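The arm is the cheap part

Small laboratories are buying robots. What they spend on everything else is often a surprise.

When Salvador Serrano put together his first budget for a robot, it ran to a single page. There was a line for the arm, a line for the hand, a line for delivery and a line marked "other". He put the smallest number he thought he could get away with beside the last one.

"Other is where the money went," he says. "I still have the page. I show it to people who ring me up and ask what a robot costs."

Serrano runs the equipment side of Pirnimeck, a small firm that handles samples for laboratories too busy to do their own racking, labelling and sorting. The work is dull and there is plenty of it. On a full day the bench staff will move more than 1,000 tubes from one rack to another, checking each label as they go. People get sore wrists and they get bored, and the good ones leave for better jobs.

A robot looked like an obvious answer. Serrano had seen two at a trade show and had come home with brochures from Arnosska and Wyss, both of which sell arms suitable for bench work. The quotes arrived within a week. They were lower than he had feared, and he nearly signed one of them that afternoon.

What stopped him was a question from one of the bench staff, who wanted to know where the thing was going to stand.

Start with the table

It is a fair question and one that catches many first-time buyers. An arm needs a surface that does not shift when it moves and enough clear space around it for its full reach. It also needs power, a network point, somewhere to put the controller and a stop button that a person can get to without leaning across the work.

Pirnimeck's old benches were on castors and had shelves above them. Neither was any use. Two benches had to be replaced, a row of shelving came down and an electrician spent three days moving sockets. None of that had been on the page.

Serrano now tells people to draw the bench first, to scale, with everything on it. That means the cables as well. Cables take up far more room than anyone allows for, and so do power supplies. He suggests cutting the footprint of each box out of cardboard and laying the pieces on the real table for a day while people carry on working round them.

"If you're still annoyed by the cardboard at the end of the day, you need a bigger table," he says.

Choosing a hand

The next decision was the hand, and here the prices spread out. A plain two-finger gripper can be had for a modest sum and will pick up a tube all day long if the tube is always in the same place. A hand with several jointed fingers costs a good deal more, needs more setting up and has more parts to go wrong. In return it may manage jobs that a simple gripper would need special fingers for.

Pirnimeck wanted to try both before paying for either. Norora, a training and trials workshop that hires out bench time, let the firm book ten days spread over a couple of months. The hire fee was not small, but Serrano regards it as the best money in the whole project. It gave his staff time with a multi-fingered hand on a real arm, using the sort of racks and glass tubes they handle every day.

The trials started with as little as possible on the work surface: a dark cloth, a rack and one tube. 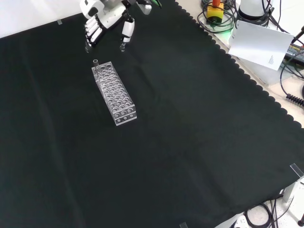 What the trials taught them

The first lesson was about glassware. Pirnimeck had collected racks from half a dozen suppliers over the years, and the holes were not all the same size. A person adjusts for that without thinking. For a robot, every type of rack is another thing to measure, teach and test. The firm decided to settle on one rack and get rid of the others, and 400 new ones went into the budget.

The second lesson was about height. Hands need room above a tube as well as beside it, and the arm has to come in from somewhere. A layout that looked generous on paper was tight once the wrist was taken into account. The drawing of the bench was changed again.

The third was about people's time. Serrano had assumed that someone would look after the robot in between other jobs. During the trials it took one member of staff all day, every day, and she was busy throughout. That may fall with experience, but he has budgeted for half a post in the first year and does not expect to get it back.

There were cheaper findings too. See-through racks are pleasant for people, who can check the tubes from the side, but clear plastic and glass can be hard for some cameras to pick out. If you are planning to use vision, take your own racks to the trial and see how the system copes with them under your own kind of lighting. Do not rely on a sales demonstration with coloured blocks.

What to put on the page

Serrano's present budget has 31 lines. He groups them under purchase, room, parts and people, and he goes through them with the finance office before any supplier is asked for a quote.

Purchase covers the arm, hand, controller, mounting plate, cables and delivery. Ask whether the stop button is included. Ask for the price of a spare set of fingertips, and how long they take to arrive. If the supplier cannot tell you, ring another one.

Room covers benches, sockets, lighting, network points and anything that has to be moved out of the way. Get the electrician in early. Floors are worth a look as well, particularly in older buildings where a heavy bench can rock.

Parts means racks, tubes, trays, covers and whatever you expect to break. Allow for more breakage in the first few months. Glass is cheap but the clearing up takes time, and some samples cannot be replaced.

People means training, cover for those being trained, and the hours somebody will spend writing instructions for everyone else. It also means a service contract, which suppliers tend to bring up late. Read what it leaves out. One that Serrano was offered covered the arm but not the hand, and the hand was the part he was worried about.

Buy, hire or wait

Not every firm should buy. If the work changes from month to month, hiring bench time or sending the job out may be cheaper for years. Serrano has advised two other firms to leave it alone, one because its volumes were too low and one because its lease was nearly up. Moving a robot cell to a new building can mean paying for much of the room work twice.

Waiting has a cost too. The bench staff are still racking tubes by hand, and two of them have handed in their notice since the project began.

Pirnimeck has not yet placed its order. The choice of arm is settled, the benches are in and the sockets are where they should be. The hand is still being argued over. Serrano leans towards the simple gripper for the first station, with a mounting that would let a more capable hand be fitted later. Two of his colleagues who spent the most time at Norora would go straight to the jointed fingers and accept the higher bill.

A revised quote for each is due in May. Both will go on the page, along with a line for spare fingertips.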